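Notes pour l'exposé : choisir une pince et un contrôleur avant d'acheter
Projet Dodwood, séance de l'après-midi

Ouverture. Saluer, remercier les organisateurs, dire que je parle lentement et que c'est voulu. Préciser que les questions sont les bienvenues pendant l'exposé.

Rappeler le point de départ. Dodwood est un poste de test pour cartes électroniques : le robot prend une carte dans le support, la pose dans la station, ferme le couvercle, attend le résultat, puis range la carte dans le bac rouge ou dans le bac vert. Nous avions 2 pinces candidates, la Pascual à course courte et la Berker à course longue, et 2 contrôleurs, celui de Flurkex et le nôtre. Toute la comparaison a été faite en simulation. Le dire dès maintenant, sinon on me le demande à la fin.

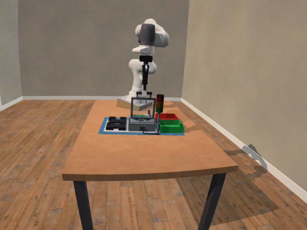
La fermeture du couvercle est l'opération qui nous a coûté le plus de temps. Prendre une carte, les deux pinces savent le faire. Tirer un couvercle qui tourne autour d'une charnière, c'est une autre affaire, car l'outil doit suivre un arc et les doigts ne doivent pas glisser. Nous avons choisi une approche verticale : le bout des doigts arrive juste au-dessus de la poignée noire, la pince pointée droit vers le bas, et c'est à cette hauteur que l'on décide de l'ouverture. Avec la Berker, on peut ouvrir large et corriger ensuite. Avec la Pascual, il faut être bien centré avant de descendre. Laisser le public regarder un moment.

Donner ensuite les conditions de l'essai. Le support de cartes, la station et les bacs gardent la même place dans toutes les séries. Nous avons changé seulement la pince, le contrôleur et la position de départ du bras (5 positions, les mêmes pour chaque combinaison). Au total, 2 279 cycles. Ne pas lire le tableau ligne par ligne, il est dans le document distribué.

Résultats, à dire simplement. Le contrôleur de Flurkex est plus régulier sur l'arc du couvercle. Le nôtre est plus rapide dans les déplacements libres, surtout entre la station et les bacs, mais il hésite quand le contact commence. Pour les pinces, la différence vient presque entièrement de la poignée. Sur la prise de la carte dans le support, je ne peux pas départager les deux, et je préfère le dire ainsi.

Mentionner une erreur de notre part : pendant les premières séries, la friction des doigts était réglée trop haut. Tout semblait facile. Nous avons repris ces séries avec une valeur plus basse et nous avons jeté les anciennes.

Passer à la colonne lumineuse. Dans notre programme, le robot ne touche pas à la station tant que le signal n'est pas lu. Insister sur ce point auprès des personnes qui viennent de la programmation, elles oublient souvent que l'attente fait partie du cycle. 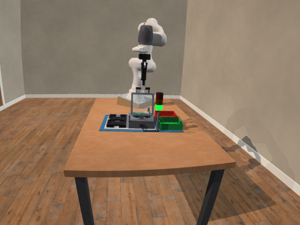 Est-ce que la pince à course longue est toujours préférable ?
Cela dépend de la place autour de la pièce. La Berker pardonne un mauvais centrage, mais ses doigts ouverts demandent plus d'espace de chaque côté. Si les pièces sont serrées les unes contre les autres, je prendrais la Pascual et je mettrais plus de soin dans le calibrage.

S'il reste du temps, parler du câble. La simulation le traite comme un objet fixe, alors que sur un vrai poste il bouge, il se coince, et parfois il tire sur le connecteur. Je n'ai pas de mesure là-dessus.

Suite du travail : en décembre, nous montons le poste réel avec la Berker et le contrôleur de Flurkex. La Pascual reste dans l'armoire comme solution de rechange. Demander si quelqu'un dans la salle a déjà fait fermer un couvercle à charnière par un robot, et avec quels doigts. Noter les réponses.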